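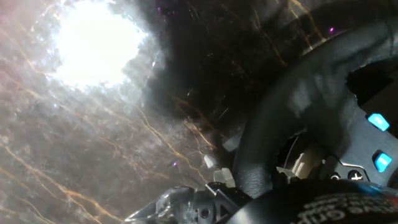 Jul 13, 2019

Dye vat log, Lustholm bench

Fourth day of the madder trials and I am so pleased with this batch! Eulalia Arancibia sent up a sack of root from her plot (dug in June, dried on the porch, still smelling like a cellar) and it gives a far warmer red than the Skukix powder ever did.

Vat A: 800 g chopped root, soaked overnight, strained once, root put back in. Brought up slowly over the morning. I kept it well under a simmer this time – last batch went brown on me and I'm sure I let it get too hot while I was on the phone.

Vat B: same root, plus a spoonful of chalk. Our tap water is soft, so the chalk makes a huge difference. The skeins from B are a proper brick red and the ones from A are closer to salmon. I like both, but B is what Isum asked for.

Yarn in: 632 g of the Kioko wool, alum mordant, 13 skeins. Wet them out properly! Two from the last round had pale bands under the ties, so I've retied everything with loose figure eights. 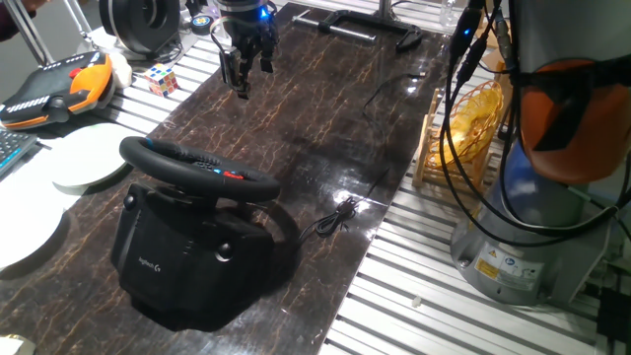

Racing wheel on the long table, veined brown top.

Next: exhaust bath. There's plenty of color left in A, so I'm putting in 4 small silk squares tonight and leaving them until morning. If they come out peach I'll be thrilled, and if they come out beige they can go in the iron pot.

Eulalia thinks the older roots at the far end of her row will be redder still. She'll dig a few in the fall and keep them in a separate bag so we can compare.

Still to do: label the jars, order more alum, rinse the B skeins again (water was still running pink at the third rinse), and write the chalk amount on the wall card before I forget it.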